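The second kitchen at Ustuvside

Saturday, 2020-09-26

The day shift at Ustuvside starts at six, and for most of its history it started with the refrigerators. Two kitchen assistants would go floor to floor, open every unit in the resident pantries, pull what had expired, write down what was low and carry it all back to the main kitchen in the basement. On a good morning that took until nine. When a delivery was late, it ran into lunch.

Ustuvside is a residential care home with 128 beds and 20 small pantries, one for every cluster of rooms. Residents and their families use them, and so do the night staff. The food in them comes out of the same budget as the dining room, and it has always been the part of the budget that got away from people. Yogurt went out of date at the back of a shelf on one floor while the floor above ran out of it.

In February the home began a trial with two mobile robots from a company called Dratus. The machines are about as wide as a meal cart, with a camera head and two arms. They move between the basement and the pantries by the service elevator, bringing up baskets of cartons, fruit cups and bread, and taking back whatever comes off the shelves.

The work sounds simpler than it is. A pantry has to be laid out so that a robot can use it, and at Ustuvside that meant weeks of small changes. Tables were moved next to the refrigerators. Paper notices and family photos came off the doors and went onto cork boards in the corridor, which caused more complaints than anything else in the trial. The old wire baskets were replaced with plastic ones that have molded handles. Each stop now begins the same way, with the basket set down on the table beside the refrigerator before any door is opened. 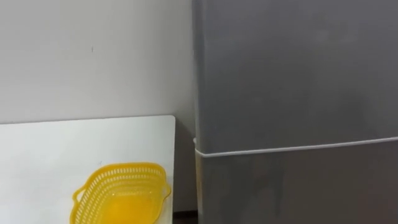
A pantry stop at Ustuvside, with the basket on the table beside the refrigerator.

The kitchen assistants were told early on that there would be no layoffs during the trial. They were told less about what their jobs would look like. Several of them assumed the robots would take the whole round and that they would be moved to dishwashing. What happened was more mixed. The robots handle the carrying and most of the restocking. People still check anything in an unmarked container, wipe down the shelves and deal with food that belongs to a resident. A jar of homemade pickles with a first name on the lid is not something the software has a category for.

One assistant who has worked at the home for 11 years said her back has stopped hurting on Fridays. She also said the round used to be the part of the day when she saw everyone. She knew who was up early and who hadn't slept. Residents told her things at the pantry door that they didn't tell the nurses, and some of it needed to be passed on. Under the first version of the new schedule she spent those hours in the basement, loading baskets.

The home changed the schedule in the spring. Assistants now visit the pantries at midmorning, without a cart, and have time set aside to sit down with residents. Managers describe this as the main benefit of the project. Staff are more careful about it. They point out that the visits are the first thing to be cut when someone calls in sick, and that on those days the robots still make their round and the visit is simply skipped.

There is also new work that did not exist before. The basement has a screen where stalled jobs show up, and somebody has to watch it. A stall can be a door that didn't open all the way, a walker parked in front of the table, or a basket put back in the wrong spot. The assistant on screen duty can often clear it from the basement, but some stalls need a person to go upstairs. Staff were given two days of training and a pay bump for the hours they spend on it. The union that represents them wants the higher rate to cover the full shift, on the grounds that you can't stop being responsible for the screen when you walk away from it. Those talks are still going on.

The planning software behind the restocking, Temba, logged 1516 pantry stops in the summer quarter. The home won't share the error rate, but the assistants have their own view. They say the robots are reliable with cartons and bread and poor with anything soft or stacked. Bagged salad goes up by hand. So do eggs, after an early morning in March that the kitchen still brings up.

Waste is down. The home says it threw out more than 2000 dollars' worth of pantry food in a typical month before the trial and now throws out less than half of that. How much of the drop comes from the robots is hard to say. The shelves were labeled and the ordering rules rewritten at the same time, and one cook in the main kitchen thinks the labels did most of it.

Residents have had a range of reactions. A few talk to the machines. Some wait in their rooms until they have gone by. One man on the third floor keeps a note of their arrival times and reports late ones to the front desk.

A sister home, Gratholm, is due to start with one robot this winter. Its pantries are older and narrower, and the refrigerators there open toward the wall – the doors will have to be rehung first. Three assistants from Ustuvside have been asked to go over and help set it up. Two have agreed. The third said she would rather keep her midmorning visits, and wants them written into the schedule before she talks about anything else.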